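4.2 Tidying tasks in the rendered home

Last updated: May 2021

The question behind this section is narrow. We wanted to know how far a single arm with a parallel gripper can get through the small chores that make up most of the work in keeping a room in order: picking things up, moving them, and putting them down where they belong. Wiping, folding and pouring are left for Section 5.

All trials were run in Lunov, our rendering and physics package, with the Desbridge arm model and the Landry control policy. The Landry policy was trained on the Cindurow object set and was not changed between tasks. We used 12 room layouts and drew the objects for each layout at random. Each trial ended when the object had been let go inside the target area or when 30 seconds had passed. In total we ran 561 trials. Trials in which the object was dropped and picked up again within the time limit were counted as successes, since a person tidying a room would do the same.

Rigid objects with flat sides gave little trouble. Boxes, blocks and books were picked up on the first try in most layouts, and the failures that did occur were mostly failures of placement. The arm set a box down too close to the edge of a shelf, or let go before the box was fully supported. Round objects were harder. Bowls in particular were often approached at the wrong angle, and the fingers pushed the rim away instead of closing on it. We see this as a problem of approach planning - the grip itself was strong enough once contact was made on both sides.

Soft objects were the weakest group. Their shape changes as they are lifted, and the policy has no good way to tell where the loose end will go. We left 8 of the softest items out of the final set after the physics model gave unstable results during our April runs. 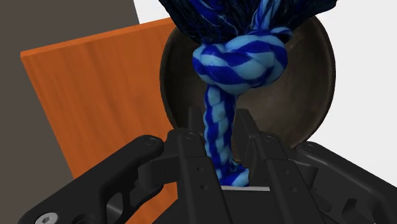

Figure 4. Grasp on a rope toy in a tidying trial.

Pet toys turned out to be a useful middle case, because they bend but have parts that hold their shape. The policy does not look for such parts. It picks a grasp point from the visible outline and the width of the object at that point, and narrow sections score well. In Figure 4 the fingers are on the straight length of blue rope below the knot, with the much wider knot left free above them. A grasp of this kind is easy to close but leaves the heavier part of the toy outside the hand, where it can swing during a fast move. Slowing the arm helped, at the cost of more trials that ran out of time.

Clutter adds a second difficulty. A large object close behind the target limits how the hand can turn, and the policy does not plan to move that object first. A person would push it aside without thinking about it. Until the policy can take that kind of step, we would describe the system as able to move single objects in a fairly clear space, and we would not yet describe it as able to tidy a room.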